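4.2 Tasks that stayed with the staff

At Dabbas, the drinks counter run by Custness, the Mivell dispenser has filled and sealed the cups since November. The staff we interviewed did not miss the filling. They said that the small handwork around the machine became a bigger part of the shift.

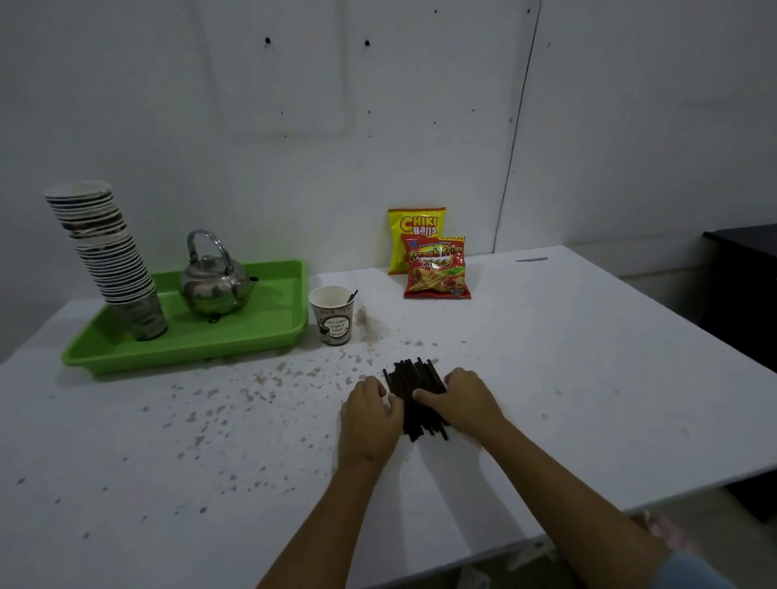 Straws are the clearest case. They must be gathered by hand into an even bundle before they go anywhere else. Before the installation this was done between customers, and no one considered it as a task.

In our 68 interviews the word "waiting" appeared 136 times, mostly about the machine.

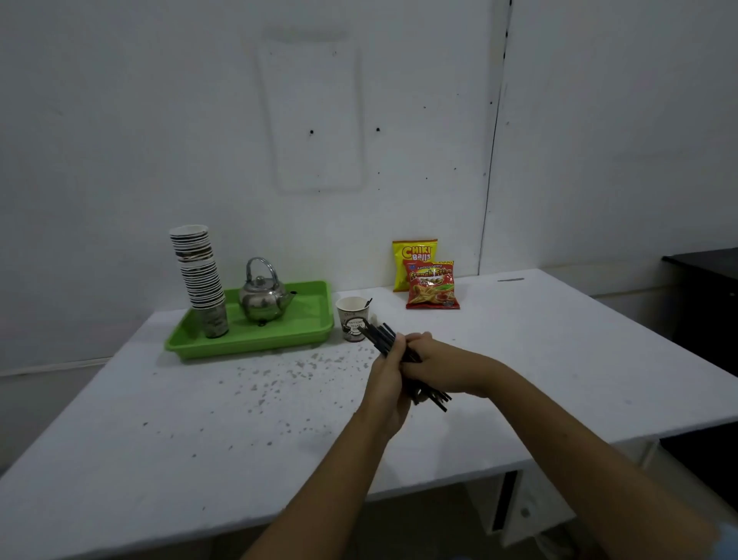 Two workers told us that they now prefer the table to the dispenser. At the table they decide the speed. Another worker felt the opposite and asked to be trained in maintenance, but the training was offered only to supervisors. 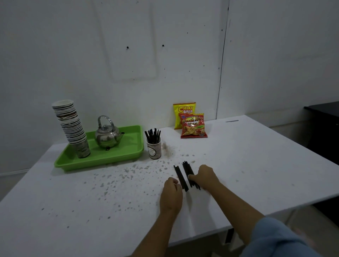 Figure 2. Sorting black straws by hand at a table with cups, tray and snacks.
Text and figure: Clasari Working Group on Service Labor

We therefore do not agree that preparation is "left over" work. In the new schedule it has no minutes of its own, and the staff must take them from cleaning or from the break.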